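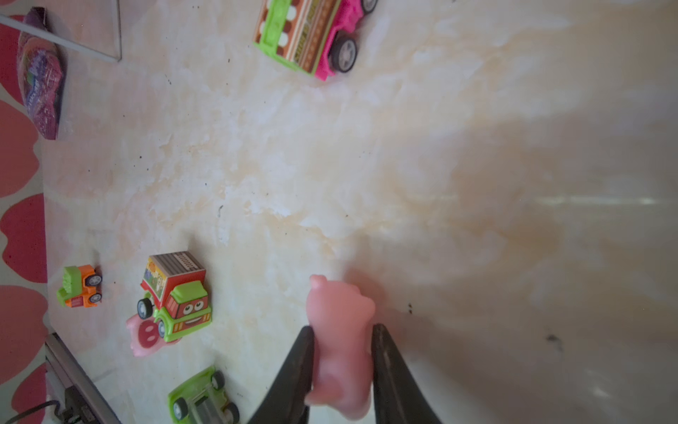 Wrist cam, soft pink toy in the Tridon fingers, toy trucks still on the table.

March, 2:40 p.m.

Second day with the Tridon gripper kit, on loan from Blöndal. Unit 2437. Waqas did the mount, I did the cabling.

Force set to 40 percent for the soft rubber animals. At 50 the first one bulged and popped out sideways, so leave it at 40 — the slider jumps, check it after every restart.

Ran the soft toys first, vehicles next. The angled fingers get between things on a crowded table better than our old pair. Wheels are harder. If one finger lands on a tire the car rolls off.

Manual has the wiring table wrong on the last page, pins three and four swapped. Azadeh has emailed Blöndal.

Price quoted is 966 with the camera bracket, spare fingertips extra. Adeel wants to know the lead time before we say yes.

To do: repeat at half speed, log finger temperature.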